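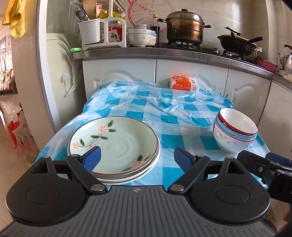
Questions about mixed tableware lots

Ornia sells secondhand plates and bowls in mixed lots from our storeroom in Bellasbridge. Most of what comes in is everyday household ware, such as round plates with a colored rim and a painted spray of pink flowers on pale green, and very little of it arrives as a full set. We sort by size and condition. The answers on this page cover what people ask us most before they order. If your question is missing, the contact details are at the bottom.

What is in a mixed lot?
Plates and bowls in different patterns. A small lot is mostly dinner and side plates. A large lot adds soup bowls, rice bowls and at least one serving dish. We do not include cups, because the handles break in shipping too often.

Can I ask for one pattern only?
Sometimes. Write to us before you pay and tell us the pattern or send a picture of a piece you already own. We keep a list of requests and check new stock against it every month. Florals are easy. Plain white with a thin gold line is harder, since everyone wants it.

Do you take children's bowls?
Yes, if the print is still whole. Animal bowls sell well and we price them separately from the lots.

What condition are the pieces in?
Each piece is graded A or B. Grade A has no chips and no cracks. Light knife marks are allowed. Grade B may have a small chip on the foot or worn color on the rim. We do not sell anything with a crack.

How do I check a plate when it arrives?
Lay a plastic cloth or a folded towel on the table first so nothing slides. Unpack everything before you put any of it away. Run a finger slowly around the rim, then turn the piece over and look at the foot. Hold white pieces up on edge near a window, where hairlines are easier to see. Report damage within 2 days and keep the box.

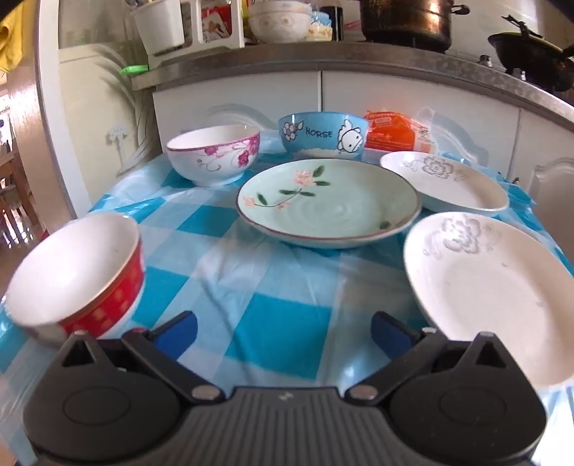 Bowls need one more check. Set each one down on a flat surface and press lightly on opposite sides of the rim. A slight rock is normal in older ware and we do not refund for it. If a bowl rocks enough to spill soup, send it back.

Can I use them in the microwave or dishwasher?
Keep anything with a metallic line out of the microwave. For the rest, go by the mark on the bottom. If there is no mark, wash it by hand. Painting that sits on top of the glaze will fade in a dishwasher, and you can usually feel it with a fingernail.

How should I stack them?
Largest at the bottom, same shapes together. Put a paper napkin between painted plates. Bowls of different widths should not be forced into each other, as they stick. A wire rack on the counter is fine for the ones you use daily.

What does shipping cost?
It depends on weight. We ship with Chatzigeorgiou and the price is shown before you pay. One box holds up to 200 ounces of tableware, and anything over that goes in a second box.

Can I pick up my order?
Yes, at the storeroom, 148 Ukar Street, on Friday afternoons. Bring your order number and your own boxes if you have them. We are closed for pickup in September.

Do you buy from the public?
We buy by the box and do not price single pieces. Wash everything first, please.

Who do I contact?
Eftychia Papadakis answers all order questions. Use the form on the contact page or call extension 1278.

Page last updated 30/05/2014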